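Section 6: Setting up the Lutano desk organiser and its labels

Welcome back, and well done for getting this far. If you have followed the earlier sections, your Lutano pieces are unpacked, checked against the parts card and sitting somewhere handy. This section covers choosing a spot, fitting the drawer, getting the labels on straight and making a start on sorting, which most people find is the part they enjoy (a few of us enjoy it rather too much). Put the kettle on and allow 60 minutes if you are doing it on your own. It goes a good deal faster with a second pair of hands, especially at the labelling stage.

What you will need

The Lutano box and its drawer
The small bag of felt pads
One sheet of Kirkia labels (24 to a sheet)
A soft pencil and a ruler
A dry cloth
A dab of candle wax, if the drawer is stiff

Choosing a spot

1. Pick a table or bench that doesn't wobble. Press down on each corner in turn, and if one gives, fold a bit of card under that leg before you go any further.

2. Keep the box out of direct afternoon sun. Timber moves with the weather, and a drawer that glides nicely in July can turn stubborn by January if it has spent the summer baking beside a window.

3. Leave enough room in front for the drawer to come all the way out, plus a bit extra for your elbows. People nearly always measure for the box and forget the drawer, and then everything has to be shuffled along again.

4. Wipe the underside with the dry cloth, then stick a felt pad near each corner. Press each pad firmly and give the glue a few minutes before you stand the box on it.

Note: If your table has a painted or high-gloss top, please don't skip the pads. Grit gets under the box and you won't notice the scratches until you move it.

Fitting the drawer

5. Look at the drawer from both ends. The back edge has a shallow notch in the middle, and that end goes in first.

6. Hold the drawer level with both hands and slide it in slowly. You should feel a slight bump as the notch passes the stop - that is quite normal, and it's what keeps the drawer from landing in your lap later on.

7. Open and close it 6 times. If it catches, take it out again, rub a little candle wax along the runners, and buff off anything you can see.

Caution: Don't use cooking oil or spray lubricant on the runners. It will feel marvellous for a day, then it soaks into the grain, gathers dust and goes gummy. Cleaning it off is a miserable job.

The top of the box is a useful shelf in its own colour and finish, and it will happily take a bottle, a pen pot or whatever else you reach for all day. Keep heavier things towards the back, and check that lids are done up tight before you open the drawer with a tug.
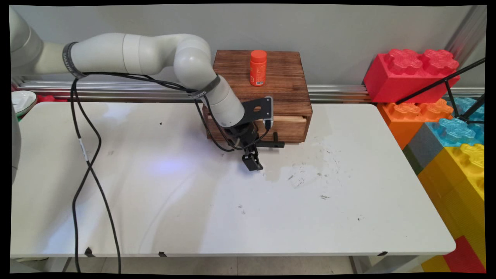
Labelling

8. Decide on your categories before you peel anything. Write them in pencil on scrap paper and live with them overnight if you can bear to. Broad names last longest: "Post" will still make sense next year, where "Letters from the council about the fence" probably won't.

9. Rule a faint pencil line on the drawer front, centred, and rest the bottom edge of the label against it. Smooth it down from the middle outwards.

10. If the label goes on crooked, lift it straight away and try again. Kirkia labels can be moved for the first few minutes, and after that they are quite determined to stay put.

Filling the drawer

11. Start with the things you use every day and put them at the front. The Psarras dividers (sold separately) drop into the slots along each side and need no glue.

12. Spread the weight evenly from left to right. A drawer with all its batteries on one side will pull crooked and wear its runner.

Note: The Psarras card tray holds 144 index cards. Please don't squeeze in more, as the sides bow and the tray will jam.

If something isn't right

Missing or damaged parts can be replaced through the Nuser parts desk. Ask for King-fai Chiang, and have the number from the bottom of your parts card ready. Wording in this section was last revised on Tue 17 April, so if your printed booklet differs, please follow the steps given here. Section 7 covers stacking a second box on top of the first.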